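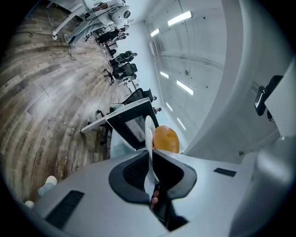

Wood-look laminate is sold on its surface and fails at its joints. Most of the complaints that reach fitters concern neither colour nor scratching but a raised edge, a gap at the end of a plank, or a hollow sound underfoot near a doorway.

The board itself is simple. A printed layer carries the grain, a clear wear layer protects it, and a dense fibre core gives the plank its stiffness. The core takes up moisture from the air and swells across its width. Over a long room the movement adds up, and the floor must have somewhere to go.

Deming Qian has laid floors in Rudport for 31 years and keeps notes on every call-back. Of 1,992 rooms in his books, the largest group of faults came from expansion gaps that were too narrow or had been filled with plaster crumbs before the skirting went on. Spilt water came second -- usually near a sink.

His method varies little. Planks stay flat in the room for two days before laying. End joints are staggered by at least 35 centimetres, and the first row is checked against a string line, as few walls are straight. Door frames are undercut with a fine saw so that the board can slide beneath them.

Grey-brown and tan shades remain the usual choice in homes. They hide dust better than very dark boards, though long planks in any shade show up a badly planned layout.

Cleaning needs a vacuum with a soft head and a well-wrung cloth. Steam mops are best avoided -- heat and vapour work into the joints, and a swollen edge seldom goes flat again. A damaged plank near the wall can be unclipped and replaced in some 40 minutes. One in the middle of the room takes most of a morning.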